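How to Make a Home Inventory in a Weekend

Updated 2024-05-31

I love a home inventory. I know how that sounds! But the first time I finished one for our apartment on Craddock Street, I walked around for days feeling like I'd cleaned the whole place, and all I had done was write things down.

An inventory is a list of what you own, with enough detail that a stranger could read it and know what each thing is and what it would cost to buy again. It's handy for an insurance claim, a move, or the moment you're standing in a store in Cemport wondering if you already have a hand mixer.

What you need

A notebook or a spreadsheet
A phone with a charged battery
A tape measure for furniture
A folder or shoebox for receipts
A table or stretch of counter you can keep free for the day

I use a free spreadsheet template called Irkitz, which has columns for room, item, brand, serial number, date bought and price. A ruled notebook works every bit as well, and my first list was in pencil.

Step 1: Start with the easiest room

Go for a bathroom or a hallway. You want to be finished before lunch and feeling great about it. Stand in the doorway and work clockwise around the walls, then do the middle of the room, then the closets. Going in the same direction every time means you can stop for a sandwich and know where to pick up again.

Write the big things first. Furniture, lamps, rugs, anything with a plug. Open the drawers after that.

Step 2: Bring the small stuff to one place

Small items are where most people give up, and I get it. Don't list them while crouched in front of a cabinet. Carry one shelf's worth at a time to your table, spread it out so nothing hides behind anything else, list it, and carry it back before you fetch the next shelf.

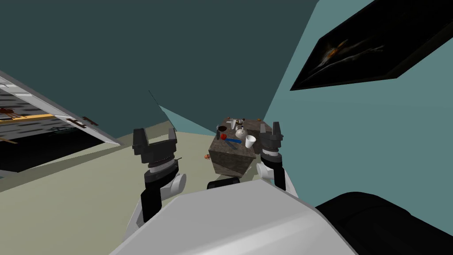 Small household objects grouped on a table with a granite look.

You don't need a line for each teaspoon. Group things that belong together ("everyday flatware, service for eight") and save single lines for anything you'd miss enough to replace on its own. My cutoff is 90 dollars. Over that, it gets its own line, a serial number if there is one, and a receipt if I can find it. Yours could be higher or lower – just pick one and stick with it through the whole house, or the list gets lopsided.

Step 3: Add the details while you're there

Serial numbers are nearly always on the back or the bottom, so copy them down while you have the thing in your hands. I learned this one on our Inuvard space heater, which I had to drag back out of the closet three separate times (the label is under the foot, naturally, and I misread it twice).

For the price, use what you paid if you know it. If you don't, look up what the same sort of thing sells for now and put a small "e" next to the number for estimate. An honest estimate beats a blank!

Furniture gets width, depth and height. You will thank yourself the next time you move.

Step 4: Clear the table between batches

This sounds fussy and it makes a huge difference. When two shelves get mixed up, you end up listing the same flashlight twice and skipping the stapler. Put the whole batch away, wipe the table down, get a drink of water, and go get the next one. I put on a record at the start of each batch and try to be done by the end of side one.

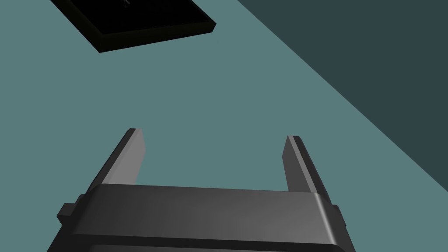
Should I list things that are borrowed or rented?
Put them on a separate page with the owner's name, and leave them out of your total. It keeps your own figures clean and reminds you what has to go back.

Step 5: Add it up and store it somewhere else

Total each room first, then the house. My kitchen alone came to 3018 dollars, and that was before the good knives. It had 43 lines, more than any other room we have, and I'd have guessed half that.

Keep one copy outside your home. Email it to yourself, leave a printout with family, or put it in a safe deposit box. A list that lives in the desk is no help if something happens to the desk.

Step 6: Keep it going

Add new things the day they come in, while the receipt is still in the bag. Cross out what you give away. Then do a quick walk-through once a year. I do mine in March, right when it's too muddy to garden and I'm itching for a project, and with the list already made it takes me one evening. Garage and storage unit come last, with gloves and a good flashlight.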